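11/17/21
Sang-wook Myung

Ticket: Trurnel under-sink water filter, slow flow at drinking tap
Status: closed, one part on order

Reported fault: flow from the drinking tap has dropped since the cartridge change in September. Main cold tap on the same supply is normal. No leak in the cupboard. Indicator on the filter head shows green.

Installed parts: Trurnel filter head, Pichon carbon cartridge, Ivden inlet valve, push-fit tube to the tap. The reporter had already turned the inlet valve off and on and reset the indicator. No change from either. The indicator is a timer and does not measure flow, so a green light does not rule out a blocked cartridge.

Step 1. Measured flow at the drinking tap, fully open, into a marked jug. Result: 400 ml in 61 seconds. The installation sheet kept with the unit gives up to 2 litres a minute. Fault confirmed.

Step 2. Checked that the inlet valve was fully open. Handle in line with the pipe. Closed it, took the tube off the outlet side and opened it briefly over a bucket. Strong flow. Supply and valve are fine.

Step 3. Fitted the bypass plug in place of the cartridge and opened the tap. Flow improved a little but was still well short of the sheet. The cartridge is therefore part of the problem at most.

Step 4. Followed the outlet tube from the head to the tap. It had been pushed behind the waste pipe and was kinked close to the back wall. The kink can't be seen from the front of the cupboard without moving the waste bin. Cut out the flattened section, squared the end and refitted it with a new collet. The tube is still long enough to reach without strain.

Step 5. Repeated the flow test with the bypass plug in: 400 ml in 11 seconds. Refitted the Pichon cartridge and flow dropped again, though not to the level first reported. Unscrewed the aerator from the tap and found black grains in the mesh. These look like carbon fines from a new cartridge that was not flushed. Rinsed the mesh, left the aerator off and flushed the cartridge to the sink until the water ran clear.

Step 6. Aerator back on. Flow steady with the cartridge in place. Dried all joints with paper and checked them again after the tap had been shut for an hour. No drips.

Cause: kinked outlet tube, made worse by carbon grains in the aerator.

Outstanding: the aerator mesh has a small tear. Replacement ordered from Trornesen. The old one can stay in use until it arrives. Flush the next cartridge with the aerator removed, and clip the tube to the side panel so that it stays clear of the waste pipe.

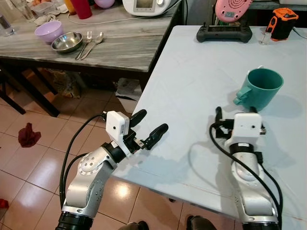
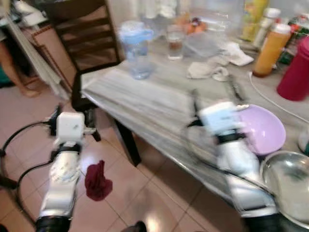 First: teal mug. Second: part-filled pitcher with light-blue lid, glass tumbler to its right.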